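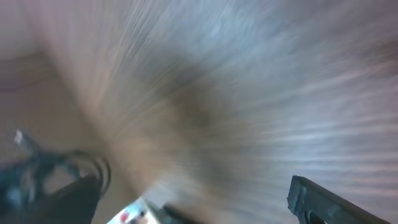 Sequel Fatigue and the Student Ticket Buyer
Final report, Film Industry and Audiences

1. What we set out to do

Our group wanted to know whether people our age are as tired of sequels as they say they are. Everybody on campus will tell you Hollywood has run out of ideas. They will often tell you this in line for the fourth part of something.

We used two made-for-streaming franchises and one old-fashioned theatrical one. Ulleo is the space rescue series, now on its third film. Brimis is the one with the haunted ferry. Trirkex started as a cartoon about a delivery robot's lawyer and has since become, in the words of its own poster, "a universe."

2. Method

We handed out a survey in November outside the Strand, the two-screen theater across from the bus station, and put the same questions online. We got 134 usable answers. An answer counted as usable if the person finished it and didn't list their favorite actor as "me."

We also read 700 comments posted under the trailer for the third Ulleo film and sorted them as excited, annoyed or off topic. The trailer had 3,633 comments when we started, so this is a slice, picked by taking the newest first. That was a mistake. The newest comments were mostly people arguing with each other about a haircut, and by the time we noticed, we had already sorted 100 of them as "annoyed." We went back and moved them to "off topic," which took an evening.

3. What we found

Most people who filled out the survey said there are too many sequels. Most of the same people had seen one in the past two months. When we asked why, the common answers were that friends were going, that they liked the lead, or that it was on anyway. Story came up less than popcorn did.

The lead matters more than we expected. For Ulleo, people could name the star and usually the co-star, but a fair number couldn't say what the second film was about. One person described the plot of Brimis instead, with real confidence. Casting news seems to do a lot of the work that the title used to do – when two actors are announced as working together again, that alone reads as a kind of sequel.

Trirkex was the odd one out. Its fans were the only group who complained that the films were coming too slowly.
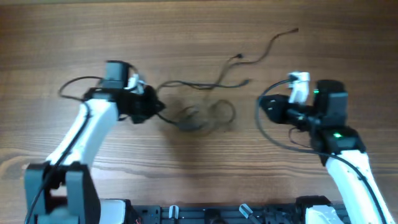

Audrey-Anne Zacharias thought we were being unfair to the people we surveyed. Saying there are too many sequels and then going to one isn't a contradiction, she told us, any more than complaining about the cafeteria and then eating lunch. She also pointed out that we never asked what else was playing that week. We looked it up afterward. At the Strand it was Ulleo on one screen and Brimis on the other.

4. Problems

Standing outside a movie theater is a poor way to find people who have stopped going to the movies. The online half helps a little, but we shared the link mainly with our own friends, who have heard our opinions on Brimis and may have been trying to end the conversation.

If we did this again we would ask about the last film people walked out of, and we would pick the comments at random.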